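Packing the treat bag

We go through a fair few sweets in this house, what with birthdays and long drives and the grandchildren turning up hungry, and for years they lived in a drawer that never quite shut. I keep them in a canvas tote now, the plain cream sort, and I wouldn't go back.

Stand the bag on the floor before you start and open the mouth as wide as it will go – it is so much easier than holding it up with one hand. Put the tall pouches in first, upright against the far side, and let the flatter bags lean on them. 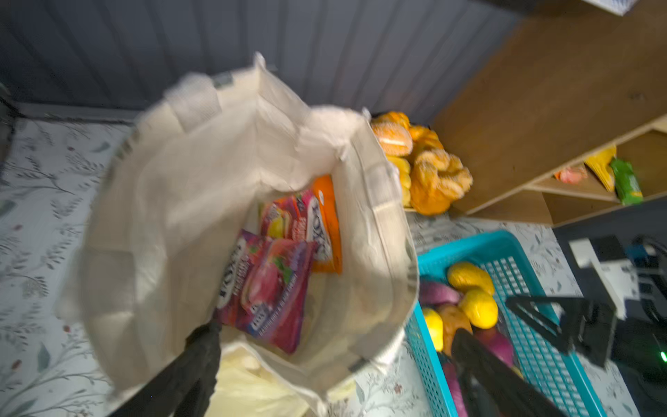
Gummy sweets go in last at our house, as they're the ones everybody asks for and I'd only be digging about for them otherwise. Anything over 1000 g I leave in the cupboard, or the handles start to pull on the shoulder. Mine came from Valline and has been through the wash at 60 more than once (a bit smaller each time, I must say!). Dry it flat, and give the seams a good tug while it's still damp.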